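The Long Apprenticeship of a Pair of Hands
Teaching a machine to tidy a table takes patience, clutter and a great many bowls

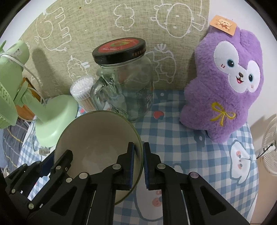 The first thing Korkor Aidoo does when I arrive is put a tool in each of my hands and tell me to pick something up. There is no briefing, no slideshow, no safety film. I squeeze, the black jaws close, and a bowl I could have lifted without a thought at breakfast slides off sideways as if it had been buttered.

"Lovely," she says, and she means it. "Try again, a bit slower."

Aidoo runs the collecting side of Trelleck, a project that is trying to teach machines the small, dull, wonderful business of handling things at home. I had expected to meet a robot. What I got was a table, a cloth and two grippers that you carry about by the handle, each with a camera looking out over its own fingers. You do the job yourself, at your own pace, and everything the gripper sees and does is kept. Later, a learning system goes through thousands of these little performances and tries to work out what they have in common. The robot comes at the very end, and it has never met you.

I find this thrilling. For years the usual way to show a robot anything was to steer it from a distance, which is slow and tiring and means you have to own the robot (and have somewhere to put it!). With the hand-held kit you can work in a kitchen, on a landing, at your gran's. The machine gets to learn from real rooms, with their odd lamps and their badly placed sockets, and all you need to carry is a bag.

A single go is called a take. Mine, the buttered bowl, lasted nine seconds. A good one has a clear start, with both grippers away from the object, then the approach, the grip, the move, the letting go and a calm finish. Aidoo likes people to pause for a breath before they close the jaws. Beginners snatch, she says, and a system fed on snatching will snatch too.

The rim is the hard part. A round container open at the top gives you only one decent place to hold it, with one finger over the edge and the other outside, and your wrist has to tip by just the right amount to get there. Your own hand does this without asking you. With the grippers you have to think about it, and for the first hour I thought about nothing else. By mid-morning I was getting it four times out of five and had become unbearable about it.

Then Sheila Haworth moved everything.

Haworth looks after the tables. Her job title has the word "variation" in it, which she dislikes, so she tells people she makes a mess for a living. Between batches she swaps the cloth, turns the jar, brings a cuddly toy forward, takes the fan away or puts it back. She is very fond of patterns. A plain white table teaches a system that bowls live on plain white tables, and then it falls to pieces the first time it sees a tablecloth with strawberries on it. Clear glass is another favourite of hers, as you see straight through it to whatever is behind.

"I want it to stop caring about the background," she told me, nudging a jar along by the width of a thumb. "The only way is to give it so many backgrounds that there's no point remembering any of them."

Each layout gets 87 takes before she will touch it. I asked why 87 and there was a pause, and then both women began to laugh. It was the number they had reached one September afternoon when the batteries went, the results from that batch were rather good, and the figure stuck. I have heard worse reasons in grander laboratories.

Not every take is kept. At the end of a session Aidoo goes through the lot on a laptop using Zumar, the project's own viewing program, which lines up the pictures from the left and right hands side by side. She throws out the ones where a sleeve wanders across the lens or where the two cameras have drifted out of step. What surprised me is how many clumsy ones she leaves in. If you fumble, notice and put it right, that is worth having. A system that has only watched perfection has no idea what to do when a bowl starts to slip. My buttered bowl didn't make it, sadly, as I had said something rude and dropped the gripper.

The notes matter nearly as much as the pictures. Every take carries a short line in ordinary words, such as "hold the bowl by the right side of the rim", and the team argues over these with real passion. Is it a bowl or a tub? Whose right? Haworth keeps a running list of words that have caused trouble, and "behind" has been on it twice.

I stayed for two layouts, well past the time I had meant to leave, and by the second my hands had begun to forget they were holding anything. The jaws had turned into fingers, more or less. Aidoo says this happens to nearly everybody on the first day, and that the takes get visibly smoother when it does. She showed me one of my early goes next to one of my last, and I could see the difference straight away: less hovering, a cleaner line down to the rim, a proper breath before the squeeze.

When I finally put my coat on, Haworth was already smoothing out another cloth for the afternoon batch, and Aidoo was asking whether I might be free to come back and do spoons.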